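ものづくりQ&A広場 > ロボット・自動化 > 自作・共同工房

中古デスクトップPCの部品着脱をロボットアーム2台でやりたい。HDDを治具に立てる工程が安定しません

投稿者:柿の木工房
2024年2月1日
タグ:ロボットアーム グリッパ 治具 3Dプリント PC分解

共同工房Felaの隣、ではなく同じ建物の2階を使っている「Maddocks」という共同工房で、仲間と自動化の製作をしています。専門は機械加工で、制御は独学です。

やりたいことは、横倒しにしたデスクトップPCからHDDとCPUとメモリを外し、3Dプリントした治具に並べ、また元に戻すという一連の動作です。中古PCの点検を手伝っている関係で同じ機種が何台も手に入るので、それを題材にしました。アームは2台、作業台はアルミフレームを並べたものです。工房内ではこの装置をFeraと呼んでいます。

最初から実機のPCで試すと部品を壊すので、まず灰色の板にCPUとソケットの形を付けた模擬ボードを作り、フレームの壁に立てて練習しました。下は手首カメラからの画です。 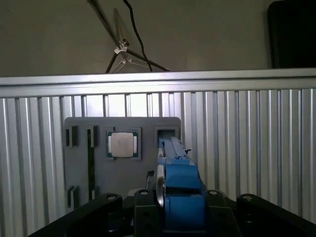 模擬ボードでの練習。手首カメラの視点。

この段階では青い長尺の部品をつかんで板の右上の角穴に合わせる動作だけを繰り返しました。穴の入口に面取りを付けたあとは、位置が少しずれても入るようになりました。ここまでは順調です。

問題は実機に移ってからです。HDDは青いマウンタごとつかみます。マウンタを使えば滑らないと思っていたのですが、次の症状が出ます。

・治具の縦溝にHDDを立てるとき、溝の縁に下端が当たって止まる。
・止まった状態でさらに下げると、HDDがグリッパの中で回って傾く。
・傾いたまま溝に入ると、次に取りに行ったときにつかむ位置がずれている。

溝の幅はHDDの厚みに対してかなりきつめに作ってあります。緩くするとHDDが倒れそうで、広げるのをためらっています。力覚センサは付けていません。グリッパの電流値は読めますが、しきい値で止めるところまでは作っていません。

動作の順番も迷っています。現在はCPUとメモリを先に外して治具に置き、そのあとHDDに取りかかっています。

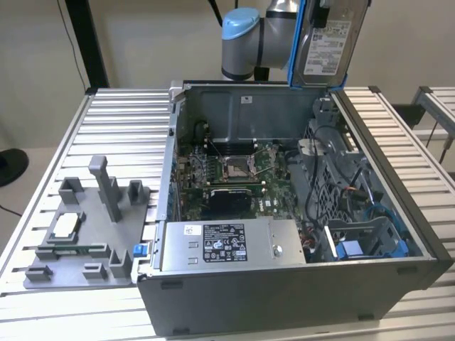
マウンタの端を上からつかむ形にしているのは、ケースの中が狭くて横から指を入れる余裕がないためです。電源の上や配線の近くを通る経路は避けて、一度高く上げてから治具の側へ移しています。経路の途中で何かに引っかかった記録はありません。ずれるのは決まって溝に入れるときです。

ケースは台に置いただけで固定していません。重いので動かないと考えていましたが、これも怪しいかもしれません。

教えていただきたいのは次の点です。

・溝を広げる以外に、立て置きを安定させる方法はあるか。
・力覚センサなしで当たりを検出する現実的な方法はあるか。
・3月の工房公開日に連続運転を見せたいのだが、この構成で間に合いそうか。

予算はあまりありません。センサを買い足すなら1個までです。よろしくお願いします。

Trilok Shukla さんの回答

似たような治具を何度か作り直した経験があるので、順番に書きます。

まず溝の形です。全体を同じ幅で作っているなら、上だけを広げてください。溝の入口から5ミリくらいの深さまでを斜めの面にして、その下を今の幅のままにします。倒れを防いでいるのは下の部分なので、入口を広げても保持には影響しません。模擬ボードの角穴で面取りが効いたのなら、同じことを治具にもするだけです。プリントの積層の段が斜面に出るので、紙やすりで軽くならしておくと引っかかりが減ります。

次に離し方です。最後までつかんだまま押し込もうとしていませんか。溝に下端が入ったら、グリッパを少しだけ緩めて自重で落とすほうが素直に収まります。落とすといっても残り2ミリ程度です。点検用のHDDでデータが必要なものなら、溝の底にゴムシートを貼ってください。データの要らないダミーで先に試すのが安全です。

手順にするとこうなります。

1. 治具の真上で一度止まり、振れが収まるまで待つ。
2. 溝の入口の少し上まで普通の速さで下げる。
3. そこから先は低速にする。
4. 下端が斜面を過ぎたら、グリッパをわずかに開く。
5. 完全に開いて真上に抜く。
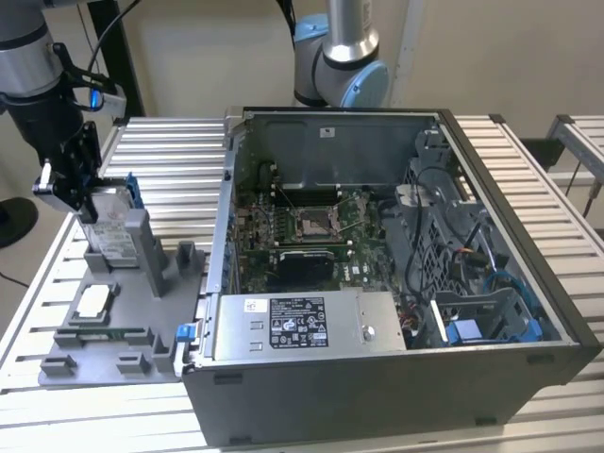 ケースの固定について

固定してください。部品を引き抜くときに想像以上の力がかかり、数回繰り返すうちに少しずつ動きます。取り外しだけなら気付かなくても、元に戻す工程で必ず困ります。アルミフレームの台なら、溝にナットを入れてL字の当て板を付けるのが簡単です。手前と横の2方向を当て板で受け、反対側を軽く押さえれば足ります。ケースの外板は薄いので、強く締めると反ります。

治具の固定も同じです。両面テープで貼っている人をよく見ますが、上に引く動作には弱いです。底板にねじ穴を追加して、台に直接留めたほうがよいです。

当たりの検出について

電流値が読めるのはグリッパだけでしょうか。アーム側の各関節の電流、またはトルク推定値が読めるなら、そちらを使うほうが確実です。グリッパの電流は握る力の変化なので、下から押されたことは分かりにくいです。

低速で下げている間だけ値を監視し、何もつかまずに同じ経路を動かしたときの値との差を見ます。差がしきい値を超えたら止めて、少し戻す。横に少しずらしてもう一度下げる。これだけでも成功率はだいぶ変わるはずです。しきい値は装置ごとに違うので、空運転の記録を取って決めてください。

3月に間に合うかどうかは、どこまで見せるかによります。HDDの取り外しと立て置きだけなら間に合うと思います。CPUをソケットに戻すところまで連続で見せるのはやめたほうがいいです。ピンを曲げると当日は復旧できません。

はんだ初心者 さんの回答

つかむところにゴムを貼れば回らなくなると思います。うちは自転車のチューブを切って貼っています。

Hamidreza Rashti さんの回答

Shuklaさんの回答でほぼ足りていますが、HDDが回る点について補足します。

マウンタの端を短い指でつかむと、つかんだ場所から下端までの距離が長くなります。下端が縁に当たると、その距離がてこの腕になって回ります。ゴムを貼る案は滑りには効きますが、ゴム自体がつぶれるので、傾きは残ります。貼るなら薄いものにしてください。

私なら指先を作り直します。指の内側にマウンタの形に合わせた浅いくぼみを付け、面で挟むようにします。平らな指で挟むのに比べ、傾く余地がほとんどなくなります。マウンタには個体差があるので、くぼみの側面は少し逃がしておきます。材料はPLAでも試作にはなりますが、長時間握ったままにすると変形することがあります。本番用はPETGかナイロンが無難です。

もう一つ、置いたあとの位置ずれは、置き方よりも取りに行く側で吸収する方法があります。治具に立てたHDDを、つかむ前にグリッパの外側で軽く押して、溝の片側の壁に寄せます。それからつかみ直せば、毎回ほぼ同じ位置になります。一動作増えますが、カメラで位置を測るより簡単です。私はWelliaという自作機で小型の基板を並べるときにこの方法を使い、72時間の連続運転で4000回以上の置き直しをしました。止まった原因は寄せの動作とは関係のない、ケーブルの断線でした。

そのケーブルですが、手首から上に回している線は余裕を多めに取ってください。高く上げてから横に移す経路だと、上げきったところで線が張りやすいです。張ると手首がわずかに引かれて、治具の上での位置がずれます。溝に入れるときだけずれるのなら、ここも疑ったほうがいいです。線を外せる構成なら、外した状態で同じ位置に動かして比べるとすぐ分かります。

センサを1個だけ買うなら、治具の溝の底に小さなスイッチを付けるのに使います。HDDが底まで届いたかどうかを確認でき、届いていなければやり直しに入れます。力覚センサより安く、配線も2本で済みます。

コメント

柿の木工房(投稿者)
皆さんありがとうございます。溝の入口を斜めにした治具をプリント中です。関節の電流値は読めました。空運転との差を記録するところから始めます。
ケースの当て板は端材で作れそうなので、先に付けます。

Trilok Shukla
記録を取るときは速度を本番と同じにしてください。速度が違うと空運転の値も変わります。

柿の木工房(投稿者)
了解しました。チューブのゴムも薄いものが手元にあったので試しました。滑りは減りましたが、縁に当たったときの傾きはRashtiさんの書いたとおり残ります。指先のほうはくぼみ付きで設計し直します。

Hamidreza Rashti
くぼみの深さは浅めから始めてください。深いと、離すときにマウンタが指に付いてきます。

はんだ初心者
底のスイッチ、うちでも使えそうなのでまねします。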